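December, morning
By Tyson Hiebert

Picked up the sourdough starter trials again after the break. Both cultures came out of the fridge at 7:30, the Donitz rye and the MacDonald white. The rye had a thin gray liquid on top and smelled of nail polish remover. I poured that off. The white looked flat but smelled fine.

Fed each one at equal weights, flour and water, 200 g of each to a small spoonful of old starter. Water was from the filter tap. I used the Ustevden stone-ground for the rye because the usual bag was down to dust. It drinks more than the old flour and the mix came up stiff, close to modeling clay. Left it alone so the numbers stay comparable.

By 11:00 the white had started to dome. The rye had done nothing I could see. Moved both to the shelf over the Honix proofer, where it stays warmer than the bench — the bench is no good in winter with the loading door opening all morning. 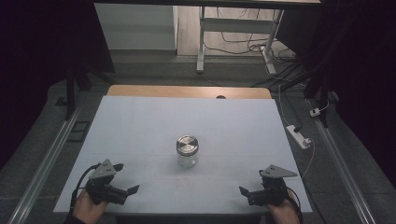
Does the starter need sugar or honey to get going again after a long stretch in the fridge?

Flour and water are enough. A sluggish culture usually comes back after two or three plain feeds if it is kept warm, and honey only makes it harder to compare one batch with the next.

Second feed at 3 in the afternoon. White had doubled and was just beginning to sink in the middle, so I probably should have caught it half an hour sooner. Rye was up by a third, with small cracks over the top. Smell is much better, more like apple skin.

Baked one test loaf from the white. Dough weight going in was 1502 g, and it lost 238 g in the oven. Crust good, crumb tight along the bottom. I think I shaped it too early. The oven also runs hot on the left and the loaf shows it, so turn the next one halfway through.

Rye is not ready to bake with. One more feed tonight before I leave, then see how high it stands in the morning. If it still lags, go back to the old flour for one round and keep the Ustevden for the final dough.

To order: rye flour, parchment, a new probe for the thermometer (the old one reads low in ice water).

This site uses cookies to remember your settings. Accept | Manage preferences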